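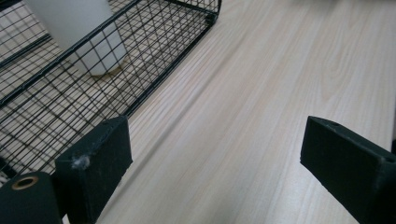

View from a hand-held gripper beside a black wire mesh basket. The fingers are open.

Hand-held demonstration gathering is a method of recording examples for a robot learning system without using the robot itself. A person carries a gripper fitted with a camera and performs the task by hand. The camera images, finger opening and tool path are stored together as one episode.

The Wevenik set, begun at Trerthorpe in January 2020 by Brigitta Hubmann and Daithí Brennan, holds 2000 episodes of tabletop work. Of these, 282 involve wire baskets, whose thin rods are difficult for depth estimation. Each task was recorded in blocks of 50, with the objects moved between blocks.

Episodes with lost tracking are removed before training — a step done by hand in the first release and by the Stirkum filter in later ones.

See also: Imitation learning; Teleoperation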